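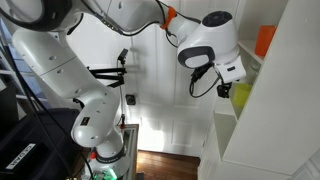 Chapter 14
Staging a New Opera: From Commission to First Night

We use cookies to remember your reading position and to measure traffic. By continuing to use this site you agree to our cookie policy. Accept | Manage settings

Most of the operas covered so far in this book came to the stage with their music already known. A company that puts on an old work can buy the score, hire singers who have sung the parts before, and listen to recordings. A company that puts on a new work has none of these. The score may still be changing when rehearsals begin, and the singers learn their parts from a piano reduction that no audience has ever heard.

This chapter follows a new opera from the first agreement with a composer to the opening performance. It deals mainly with chamber opera, meaning works written for a small cast and a small group of players. Large houses follow many of the same steps, but they have more staff and longer schedules, and their practices are taken up in Chapter 18.

The commission

A commission is a written agreement in which a company asks a composer to write a work and promises to pay for it. The agreement usually states the length of the piece, the number of singers and players, the date the score is due, and who holds the right to the first performance. It may also say who pays for copying the parts. Disputes over copying costs are common in small companies, and older agreements often say nothing on the point.

The libretto, or text, is often covered by a second agreement. If the story comes from a novel, a play, or a picture book, the rights to that source must be cleared before the composer starts work. A composer who sets two acts of a story and then learns that the rights are held elsewhere may lose a year.

Payment is normally split. Part is paid when the agreement is signed, part when the vocal score is delivered, and the rest when the full score and parts arrive.

A case to follow

Throughout the chapter we will return to one production, The Salt Ferry, a chamber opera in one act given by the Ulton Chamber Opera at the Pruden Theater. The theater has 196 seats and a shallow pit that holds 14 players. Both figures shaped the work. The composer had planned for a second horn and a harp, and gave up both once the pit had been measured. The harp part was rewritten for piano, which could stand at the side of the stage.

The story is set in Fistirden, an island town that depends on a single boat. When the boat stops running, the townspeople have to decide who will cross on foot at low tide. The libretto calls for six singers and a small chorus. In the first draft the chorus was on stage from start to finish. By the second draft it sang mostly from the wings, a change made at the request of the director, who found that the stage could not hold the full cast and the set together.

The workshop

A workshop is a trial reading of the score, or of part of it, with singers and a pianist. There is no set and there are no costumes. Its purpose is to find problems while they are still cheap to fix. Words that look clear on the page may be lost when they are set too high in the voice. A scene change may need more music than the composer has supplied.

The Salt Ferry had its workshop in April, in a rehearsal room at the Ferraro School of Music. The reading showed that the second scene was too long and that the closing duet ended before the listeners understood that the boat had returned. The composer cut the first and added an orchestral passage to the second. Both revisions are printed in the appendix, next to the earlier versions.

Not every company can afford a workshop. Those that go without one tend to make their cuts during stage rehearsals, when each change must also be copied into the players' parts and learned again by the cast.

Terms used in this chapter

Commission: an agreement to write a new work for payment.
Libretto: the text of an opera.
Vocal score: the voice parts with the orchestra reduced for piano.
Full score: all voice and instrumental parts, as used by the conductor.
Sitzprobe: the first rehearsal at which singers and orchestra perform together, without staging.

14.1 Choosing a Subject

A company rarely begins with a blank page. It knows the size of its stage, the voices it can hire, and the audience that buys its tickets, and it looks for a subject that fits them. The Ulton company considered a ghost story and a comedy about a lighthouse before settling on the ferry. The ghost story needed a trapdoor, and the Pruden stage has none. The comedy was dropped when its author declined to shorten the text.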